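Search this book Enter keyword Go

Chapter 2
Fueling for the Long Run

Before you read
Think back to your last long run or race. What did you eat the night before? That morning? During? Write it down now, you'll need it for the worksheet on page 65.

Most new distance runners train the legs and forget the stomach. Then race day comes, mile nine or so, and the wheels come off. Heavy legs, fuzzy head, bad mood. Runners call it bonking. This chapter covers why it happens and what to eat so it doesn't happen to you. Hydration gets its own chapter, so only a few words on it here.

2.1 Where the energy comes from
Two main fuels, carbohydrate and fat. Even a lean runner carries plenty of fat, but it burns slowly. Carbohydrate burns faster and is stored as glycogen in the muscles and liver. Limited supply. The harder you run the more of it you use, and hills use more still. Anyone who has gone out too fast on the Siltach Ridge climb knows teh feeling.

Key terms: glycogen, bonking, carbohydrate loading, gut training

2.2 The pre-race breakfast
Eat two to three hours before the start if you can. Mostly carbohydrate, low in fiber, low in fat, nothing new. Toast with jam, a plain bagel, oatmeal, a banana. Coffee if you normally drink coffee. Early start and no appetite? Something small, then a few sips of sports drink on the way to the line.

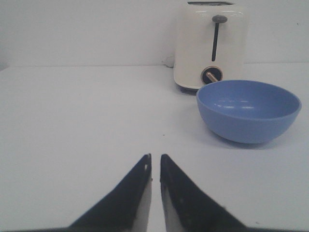 Figure 2.1 A two-slice toaster. Plain toast is easy on the stomach before a run.

Practice the breakfast on training days. Same food, same timing, at least three long runs before the race. Away races need more planning: hotel kitchens open late, small towns may have one store. Pack your own bread.

2.3 A case to work through
The Galham Trail Half had 614 starters in its March running. Cold morning, muddy second lap. In the finish area survey, 44 runners said they had eaten nothing at all before the start. Some felt fine. Others wrote of dizziness, cramps, walking the last climb from Hauser Bridge. A survey like this can't prove that skipping breakfast was the cause, and you should be able to say why. Pace? Training? Weather? Keep these in mind, we come back to them in section 2.6.

Check yourself
Why does a fast start use up glycogen sooner?
Name two breakfast foods you already tolerate well.
What would you change about the Galham survey if you were runing it?

Next: 2.4 Eating on the move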